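Neketti Toy and Play Library
Progress report to the Manninen Fund, second half of the grant year
Prepared by Oona Pitkänen, library coordinator

1. Where we are

The library now runs from two places, the main room at Wetport and the smaller branch at Vasham, which opened in September. At the time of our last report Vasham had no shelving, no telephone line and a lease that was still with the solicitor. The lease was signed in August. The shelving came second-hand from a shoe shop that was closing down and it fits better than the new units we had been quoted for.

Loans for the period came to 3,242 across both sites. Wetport accounts for most of these, as we expected. Vasham had a slow first month and then picked up once the health visitors began handing out our leaflet at the two-year check.

Membership is still free for families on a low income. Other families pay a yearly fee, which has not gone up. We had thought about a small rise and decided against it until Vasham has had a full year.

2. Opening hours

Wetport keeps the hours in the original plan. At Vasham we began with two mornings and found that the parents who most wanted to come were at work. We swapped one of the mornings for a late afternoon session, 3.30 to 6.00, and this is now the busier of the two. It has made the staffing harder. Pylyp Zhuravel covers the late session and locks up, and when he was ill in November we had to close twice at short notice. We have since trained a second person to open and close the building, and we do not expect this to happen again.

3. Stock

We bought less than planned in the first three months and more in the last three. Part of the reason was the delay at Vasham, where there was nowhere to put anything. The other part was that we changed our minds about what to buy. The plan in the bid leaned heavily towards large outdoor items: trikes, a sand table, a folding slide. Families at Wetport borrow these in summer, but in Vasham most of the homes near us are flats, and people told us plainly that they had no room. We asked your office in October whether we could move 900 pounds from the outdoor line to indoor toys and puzzles, and we are grateful for the quick answer.

The indoor stock bought with this money includes wooden train track, dressing-up sets, simple board games, stacking and sorting toys and a set of musical instruments. The instruments are borrowed a good deal and come back early.

Breakages have been low. Missing pieces are a bigger problem. Every bag has a card listing what should be in it, and the card is checked when the toy goes out and again when it comes back. At busy times the second check gets skipped, and then the next family finds the gap. From January returned bags will go into a holding crate and be checked after the session closes. This will mean a toy is off the shelf for a little longer between loans -- a day or two at Vasham, less at Wetport.

4. Cleaning and safety

The cleaning routine is unchanged. Hard plastic toys are washed in warm soapy water and dried on racks, wooden ones are wiped, and fabric items go through the machine at Wetport. Vasham has no washing machine and only a small sink, so its fabric items travel to Wetport in the van. We looked at the cost of plumbing in a machine at Vasham and the landlord was not against it, but the drain is on the wrong side of the building. We have left it for now.

All new stock is looked over before it goes on the shelf, with small parts and battery covers checked first. We turned away 5 donated items in the period, mostly older painted toys with no maker's mark. Donors have been understanding about this. The donations notice at Wetport has been rewritten so that people know what we can take before they carry it in.

5. Play sessions

The bid promised a weekly drop-in at each site. Wetport has kept to this apart from the school holidays. Vasham started its drop-in six weeks late and has run without a gap since.

The sessions are kept simple. Toys are set out on tables and mats, there is tea for the adults, and one member of staff sits with the children while another deals with loans. We had planned a theme for each week and dropped the idea after the first month, as the younger children went to the same few toys whatever the theme was.
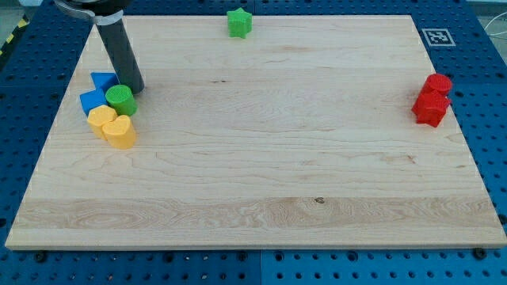
Speech and language staff from the clinic have come to the Wetport drop-in once a month since October. They do not give appointments there, but parents can have a quiet word and several have gone on to ask for a referral. We would like the same at Vasham. The clinic has said it will look at this in the spring, when it expects to fill a vacant post.

6. Money

Spending is slightly under budget for the year so far. The underspend is all in rent and heating at Vasham, from the months before we had the keys. Van costs are over, partly through the extra trips with washing and partly through a new exhaust. A full breakdown is in the spreadsheet sent with this report. We are not asking to move any further sums between lines at this stage.

We were also given 100 pounds by a family who moved away from Wetport, with a note asking that it go on jigsaws. It has been spent on jigsaws and is shown separately.

7. The next six months

The main jobs are these:

Move both sites to the new way of checking returned bags.

Replace the paper loan book at Vasham with the same system used at Wetport. The second-hand laptop is here and Pylyp is setting it up.

Agree dates with the clinic for Vasham.

Get quotes for a ramp at the Wetport side door. The present one is portable and too steep for a double buggy.

Carry out the member survey that was due in December. It was put back so that Vasham families would have had a few months' use of the library before being asked about it. The questions are written and we can send your office a copy if that would be useful.

The next report is due in June. If anyone from the Fund would like to visit before then, the late session at Vasham is a good one to see, though parking is easier at Wetport.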